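Piscombe Makers Help > Robots and Automation > Rules and good practice

Bench rules for a small arm that presses buttons and moves bottles?

Posted by gantry_left on Oct 20, 2025

We have one tabletop arm with a parallel gripper, and since August more people have been using it. The tasks are simple. It presses a big push button, or it picks up a drink bottle and sets it down somewhere else. Right now the only written rule we have is "keep your hands out of the way," and people read that differently.

I need to write a one-page bench sheet. What I'd like to know is:

Can the button and the bottle be on the table at the same time, or should it be one object per run?
Do bottles have to be empty?
Is a novelty button OK as a task object, or does it confuse people about where the real stop is?
How slow is slow enough when somebody is standing at the table?

Payload isn't a problem on our arm. I'm after rules people will follow, and I don't want to copy a factory manual that has nothing to do with us.

Accepted reply
rarik_bench

We run a similar setup and our sheet has been through several versions. Some of this will carry over.

Two objects on the table is fine, but write down the gap. Ours says no closer than the width of one open finger plus a bit of margin. If the bottle is right up against the button, the fingers have no room to come down on one without touching the other. For a run where crowding is the point, mark it as a crowded run in the log and halve the speed.

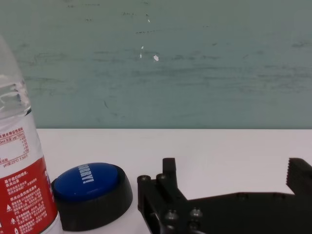 Keep bottles capped, and decide on one fill level. We use 162 grams of water in every bottle so the grip force setting stays the same from one person to the next. Empty bottles crush and full ones slip, at least with our fingers. If your fingertips have teeth, check the bottle wall after each session and throw out any that are scored. Leave the label on. People peel them off and then the bottle behaves differently in the grip.

Open the jaws all the way before any move across the table, and come down from above. Going in sideways at table height is how we knocked most things over.

On the stop: it has to be within reach of the person running the arm, outside the area the arm can get to, and it should never be used as a task object. Test it at the start of each session. We log the test with initials, and we have 92 sessions logged that way so far.

For speed, I can't give you a number that is right for your arm. It depends on the arm, the tool and what it could pinch. Do a risk assessment and use the maker's figures — don't take a number off a forum, including this one.

hoxha_shop

Just buy a light curtain. Ours cuts the arm as soon as a hand goes in and then you don't need half these rules.

tablesaw_refugee

A light curtain is good, but it won't stop a bottle leaking into a power strip, so I'd still want the sheet.

On the novelty button question, I would allow it with one condition. Don't let a task button be red or yellow. Those are the colors people expect on a stop, and in a bad moment they'll hit whatever looks right. Blue, green or white is fine, and whatever joke is printed on the cap doesn't matter. Put your real stop on the same side of the table every time.

Also look at the Somotus checklist if your group has access to it. It's 14 lines and fits on a card. The part about checking finger screws before each session is worth copying word for word.

gantry_left

Thanks. Going with the gap rule, capped bottles at a fixed weight, and no red or yellow task buttons. I'll post the sheet once people have used it for a while.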